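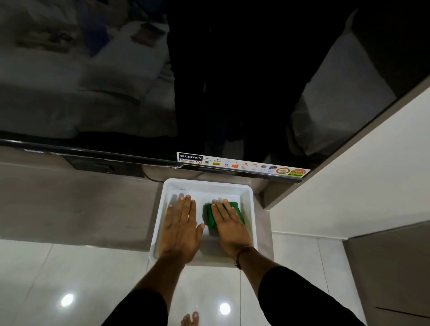 A switched-off television makes a fair mirror. More on reflections further down.

Pradby Evening Physics: your questions

Do I need any maths?
Very little. If you can halve a number and read a simple graph, you'll be fine. We do a bit of squaring in the pendulum session, and there are calculators in the drawer for anyone who wants one.

What happens in a session?
We start at 7pm with a question, something like why a spinning top stays up, and then everyone has a go at it with string, marbles, magnets and whatever else is on the bench. Expect noise! Dolores Ridgeway leads the first half and Birdie Kincaid looks after the optics evenings, which run from November.

Why does a dark, shiny surface reflect so well?
Glossy surfaces send back a small part of the light that hits them, dark or pale. On a pale one, that faint reflection is drowned out by all the light scattered from underneath. On a black one there's hardly anything to compete with it, so you notice the reflection. Try it at home with a sheet of glass laid on black card, then on white - it's a lovely thing to see for the first time.

And why is it stronger at a low angle?
The more the light skims along the surface, the bigger the share that bounces off. Look straight down into a pond and you may see the bottom, but look across it and you mostly get sky. We spend a whole evening on this and people still want more.

Is the pendulum really that long?
Yes, it hangs down the stairwell and takes just over six seconds to swing there and back. A good long one, and wonderful to watch.

Can I bring my children?
Anyone aged ten or over is welcome with an adult. Please tell us beforehand so we can put out enough stools. The room holds 40.

Can I borrow the equipment?
Lens kits and the small Luvska prisms can go home with you for a fortnight. The big magnets stay here, and please keep phones and bank cards well away from them.

I missed a session. Will it be repeated?
Most of them come round again the following year. Handouts are in the blue folder by the door, so help yourself.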